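## Release detection from gripper width only: does it hold up?

**vpiras** wrote on 2024-10-02:

We've been labeling the release moment in our pick-and-place demos by gripper width. When the commanded width goes over a threshold, that timestep is marked as the release. It's what the Vestik scripts do by default. I went back through the July set, over 3000 episodes, and the policy trained on those labels tends to open early. With a small cube and a deep bowl it matters, because an early open puts the cube on the rim.
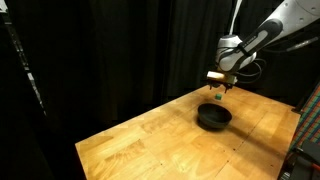

My proposal is to shift the label to the first timestep where the cube and the fingers are separated in the side view. I tried it by hand on a subset and the offset against the width label was 2 to 6 timesteps, and it wasn't constant. Has anyone compared the two properly?

Viola

**erkbridge_kk** wrote:

We did, on a smaller set. Width labels were worse for light objects and about the same for heavy ones. Our guess was that light objects stick to one fingertip for a moment. We never tested that separately.

Are you using commanded width or measured width? The Vestik default is commanded, and the lag between the two would explain part of your offset.

Kanako Katayama

**dovetail77** wrote:

I don't think relabeling is the fix. If the policy opens early, look at the action chunk length first. We had the same symptom with long chunks. Cutting them to 5 steps made it go away with the labels untouched.

**vpiras** wrote:

@erkbridge_kk Commanded. I'll rerun with measured.

@dovetail77 Chunk length was the same in both of my runs, so it doesn't explain the difference between them. It could still be making both worse.

**dovetail77** wrote:

Fair, but you only have one seed per run. I wouldn't change a labeling scheme on that.

**erkbridge_kk** wrote:

Agree on the seeds. I disagree that labels can be left alone, though. In the Brernis data the gap changed with finger pads, and no chunk setting will correct for that.

**vpiras** wrote:

Measured width, more seeds, chunk length fixed. I'll post the numbers in this thread when the runs are done.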